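Home – Topics – Machines – Rules and Safety – For Teachers

Why do robots need rules?

When you play football, you have rules. When you cross the road, you have rules too. Robots that work near people also need rules, and there are grown-ups whose job is to write them down.

A rule that many people agree to follow is called a standard. Without standards, each workshop would decide alone what is safe. One workshop would be very careful, and another one maybe not so careful. With a standard, everybody starts from the same page.

At the Kendstead learning workshop, robots practise with play food: toast, fried eggs and so on. It looks like a game, but the rules are the same as for serious work.

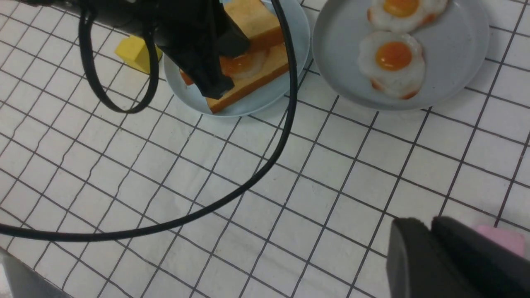 RULE ONE: HOLD IT GENTLY

A robot has no skin like yours. If you squeeze a sandwich too much, you feel it and you stop. A robot must be told how strongly it may press. In the workshop this is called the force limit. The people choose the limit before the robot begins, and they write it in a notebook. At Kendstead the notebook is called the Huveck book, and it has 56 pages of rules and notes.

Soft things and hard things need different limits. An egg is not a brick! So the first question is always: what will the robot hold?

Rule two: a tidy table

Before the work starts, a person looks at the table. Is each thing in the place where the plan says? Is there something that does not belong, for example a pencil or a cup? If yes, the person takes it away. Only then may the robot be switched on.

The person also checks that there is free space between the things. A robot arm is wide, and it can push one thing while it reaches for another.

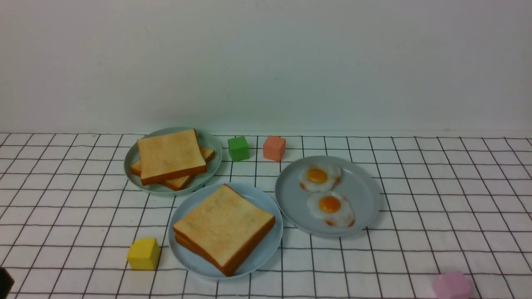

Toast, eggs and coloured cubes on the grid cloth.

Rule three: hands away

When the robot moves, hands stay off the table. This rule is for children and also for professors. If somebody wants to move a plate, they first say "stop" in a loud voice, and they wait until the arm stands still. Then they count to two – and only after this they reach in.

Near every robot there must be a stop button. It is big, so you can find it quickly, and it is tested each morning. If the button does not work, the robot does not work that day.

Rule four: slow first

A new task is always tried slowly. The robot may go faster only when the slow try was good. If it makes a mistake, the people write down what happened. It is not a shame to make a mistake, but it is a bad habit to hide it. 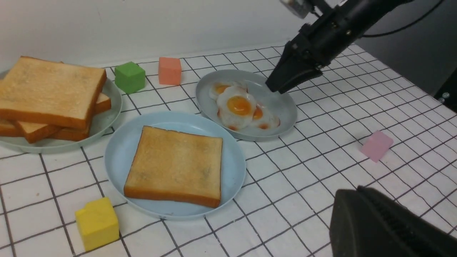 Fuentealba wrote to us that in their workshop the slow try is done two times, with a different person watching each time, because one person can get tired and miss something. They asked if we could add this to our page. We think it is a good idea, and we will put it in the Huveck book too.

Words to remember

Standard – a rule which many people have agreed to use.
Force limit – how strongly a robot is allowed to press.
Gripper – the part of the robot that holds things, like a hand.

Related pages
What is inside a robot arm?
The stop button and how it works
A visit to Numanberg
Why machines need a rest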